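The Button Box, and Other Small Things

Sep 1, 2019

Well, the summer's gone and I have very little to show for it except a tan line from my watch and a sewing cupboard I can open without ducking. I promised in the last newsletter that I'd write up the great small-parts sort, and several of you have written in to hold me to it (one of you twice), so here we go.

For anyone new, and hello if you are: I mend things, mostly clothes, sometimes bags and cushions, and once in a while a tent. I do it at home and at the mending table in Stondmont, and over the years I've ended up with a ridiculous amount of little stuff. Buttons, snaps, hooks and eyes, bra sliders, zipper pulls, those tiny plastic things that come on the ends of cords. I never buy it. It just finds me. People hear that you sew and the next thing you know there's a cookie tin on your porch.

The tins were the problem. A tin is a lovely thing to look at and a miserable thing to look into. You know the routine. You need one flat gray shirt button with four holes, you tip the whole tin out onto the bed, you stir it with a finger for twenty minutes, you find a wonderful green one that you forgot you had, and then you put everything back and sew on a button that's nearly right. I had tins inside a bigger tin. I had a jam jar of nothing but black buttons, which sounds organized until you try telling one black button from another under a lamp.

What finally pushed me over was the Rodthorpe bag. Some of you will remember it from the spring swap: one enormous paper sack of buttons, all mixed, from somebody clearing out a shop. The label said 4,000. I didn't count them and I'm not going to, but I carried the thing home on my hip like a toddler, and I believe the label.

So I gave it three weeks of evenings. I'll tell you what I did, and you can take the bits you like.

First I went through for size only. Don't do color first! Everybody wants to do color first, me included, and it's so pretty, and it's no help at all. When you're replacing a button the hole is already there and the hole decides. I cut a few slits in a piece of card, small to large, and anything I wasn't sure about got pushed through until it stuck. After an evening or so your fingers learn it and you can drop the card.

Then shank or flat. Shank buttons are the ones with the loop behind, and they take up twice the room, so they got their own home straight away. Then, and only then, color, and I kept that very loose. White and cream together. Browns together, with tortoiseshell. Blues with grays, which I've had complaints about from a certain sister-in-law, but there's so much in between those two that I'd still be sitting there. Anything loud went in with anything else loud.

Matching sets I threaded onto a bit of scrap yarn and knotted. If you do one thing after reading this, do that. A set of six that's been separated is just six odd buttons, and a set of six on a string is a cardigan. I found 148 sets in the end, and yes, that I did write down, on the back of an envelope, because I was so pleased with myself. The best was a run of dark red ones with a little carved edge, eleven of them, three in one tin and the rest spread through Rodthorpe bag and jam jar like they'd been hiding from each other.

Snaps and hooks were next and they were horrible. Snaps come in halves, of course, and the halves wander. My rule now is that a snap gets pressed closed before it goes anywhere, and if its other half isn't in reach it goes in the odds pot and I don't think about it again. Hooks and eyes I've gone back to sewing onto card, the way they came when my mother bought them. It takes a few minutes in front of the television and you never have to pick apart that horrible spiky clump again. You know the clump.

Zipper pulls were the nice surprise. I'd always thrown them in anywhere, and when I got them all together there were enough to do every dead jacket in the county. Check the number on the back if there is one, most of mine had something stamped there, and keep like with like. A pull that's one size off will go on beautifully and then pop open in the grocery store.

Now for where it all lives, which is what most of the letters were asking about. I tried a few things. Baby food jars are sweet, but you're forever screwing lids, and they roll. Egg cartons are free, which I love, but they've no real lid to speak of and the cat is the cat. Envelopes in a shoebox work very well for the threaded sets, and I've stuck with that. I write on the front in pencil and sew one button to the corner so I can flip through like a card file.

For the loose ones I've gone over to plastic compartment boxes, and I'm a convert. I know, I know. I held out for years, I thought they looked like something for fishing. But you can shut one, stand it on its end on the shelf like a book, take it down, and see more or less what you've got before you open it. Mundex in the old arcade had a shelf of them marked down and I came away with more than I'd gone in for — they were ten for the price of six, and what was I supposed to do?

A couple of things to watch for if you're buying. See whether the dividers come all the way up to the lid. On the cheaper ones there's a gap, and small shirt buttons will slide right over the top the minute you tilt the box, and then you've sorted them for nothing. Shut it and give it a shake in the shop (with something in it, a few coins will do). Look at the catch, too, since that's what goes first. And if you have the choice between clear and tinted, think about where you'll keep it. Mine are by a window, so I took smoky gray ones for the good old buttons. I don't know that it does anything much for fading but it makes me feel better. For the everyday whites I'd go clear.

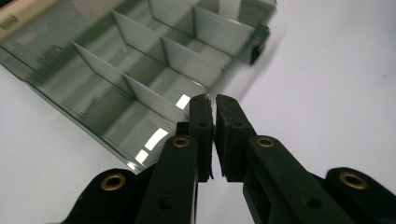
The smoky-gray kind of compartment box, on a plain white surface.

White underneath is a tip in itself, by the way. I used to sort on the brown kitchen table and lost every dark button I own in the grain of it. Now I put down a white sheet or a big piece of poster board, and I can tell navy from black without carrying each one to the window. A baking tray under the poster board helps if you have a bouncer in the family, or a table that slopes. Ours does both.

Labels. I went back and forth on these. I started out with lovely little typed ones and they'd all curled up by the end of the week. Masking tape and a marker, on the short end so you can read it on the shelf, and that's all you need. Write what's in there in words you'd say out loud. I have one that reads COAT, BIG, and one that reads SHIRTS, BORING, and I've never once taken down the wrong box.

And then there's the odds pot. You must have an odds pot! There will be things you can't name and can't bear to toss. I have a small hook with a kind of tongue on it that I've shown to everybody at Stondmont and we're no further along. There's half a belt buckle and a bead shaped like a fish. I let the pot fill and once a year, usually in December when I'm avoiding the wrapping, I go through it with a cup of tea and throw out a third. It fills back up on its own.

What did I get rid of? More than I expected. Anything cracked went, and anything with a rusty shank, as the rust will come off on a blouse the first time it's washed. I also let go of a huge number of plain white shirt buttons. I kept 232, which ought to see me out, and the rest went in bags of mixed sizes to the school craft cupboard, along with most of the loud ones. Somebody's robot or snowman will be very well dressed this winter.

If you've got a sack of your own waiting in the hall, bring it along. We're going to have a sorting afternoon at the Entwistle rooms later in the fall, big tables, good light, and a kettle that works now. Bring whatever you keep your things in, or don't, there'll be spare boxes and plenty of envelopes. You don't need to sew to come. Last time a man turned up with a coffee can of mixed screws and washers and he had as good a time as any of us, and the method's the same, more or less — size first.

I'd also love to swap. I'm short on small leather toggles, I'm short on anything mustard (why is it so hard to find mustard?), and I'll trade very generously for one more dark red button with a carved edge. It's a shade under an inch across, two holes, flat at the back. Eleven is such a maddening number for a double-breasted coat.

Next newsletter I'm on to thread, and what to do with the spools that have two yards left on them. Send me your ideas. I've got a drawerful and I'm not opening it until I've heard from at least a few of you.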